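From: Borghild Strand
To: Clelow travel list
Date: 30 June 2023
Subject: Re: Zirnbridge lodging, December block

Helge Kvam wrote:

> I have the draft rates from the Sandberg and from Wurnov House. The Sandberg
> gives us a block at a flat rate, breakfast included, but wants a minimum
> stay of 3 nights. Wurnov House will do 2 nights, no breakfast, and the
> rooms on the upper floor have no door between the bedroom and the sitting
> area. Which one do people want? Also, does anyone know if the ferry runs
> on the winter timetable that week? I could not find it on their page.
>
> Helge

Helge,

Taking your points in order.

**Minimum stay.** The Sandberg's three-night rule applies to the block, not to each room. I checked the wording in the draft contract, section on group terms. If a couple leaves after two nights, the third night can be used by anyone else in the group, but the hotel has to have the name by noon the day before. Past that time the night is charged as used. I would keep a short waiting list for this.

**Breakfast.** The flat rate covers the buffet in the main dining room. It does not cover room service or the early tray for people on the first ferry. The tray is extra and must be ordered the evening before at the front desk. At Wurnov House the nearest breakfast is the bakery at the foot of the hill, and it opens after the first ferry has left.

**Rooms.** Two room types are in the Sandberg block. The garden rooms have one large bed and a walk-in shower. The harbor rooms have two single beds that can be pushed together, and a bathtub. The rate is the same for both. Please ask for the type when you book and again when you check in. In my experience the note on the booking does not always reach the desk.
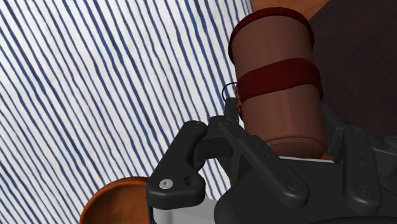
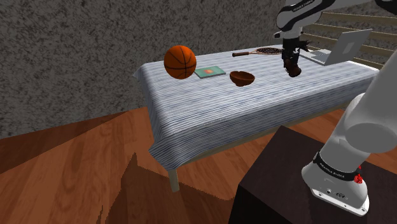 **Deposit.** The Sandberg asks for 500 on signing, taken off the final bill. It is refunded in full if we cancel before the release date and kept if we cancel after. Wurnov House takes a card number per room and no deposit. Their cancellation terms are looser on paper, but each guest has to cancel separately, in writing, and the form is by mail only.

**Ferry.** The winter timetable is in force for all of December. The first boat from Zirnbridge is earlier than in summer and the last one back is much earlier. Anyone flying in on the afternoon connection will miss it and should plan on the road transfer, which takes about 73 minutes when the pass is clear. The transfer van has to be booked ahead. It does not wait for late flights unless the flight number is on the booking, so put it there.

**Adults-only wing.** Several people asked me about this off list. At the Sandberg it is one wing, with its own lounge and pool hours. The rest of the hotel takes families. The wing is quiet after ten by house rule. If you want it, say so now, as our block is split between the wing and the main building and the split is fixed when we sign. Wurnov House has no age rule at all.

My preference is the Sandberg. The price gap is small once you add breakfast and a taxi up the hill to Wurnov House, and the contract terms are easier to work with.

Still open:

- whether the spa credit applies per room or per guest (the draft says both, in different places)
- luggage storage on the last day, between checkout and the evening transfer
- whether the harbor rooms can be kept on one floor

I have written to the hotel about the first two. Helge, can you ask about the third when you send back the draft? Please also have them correct the spelling of Clelow on page one before anyone signs it.

Borghild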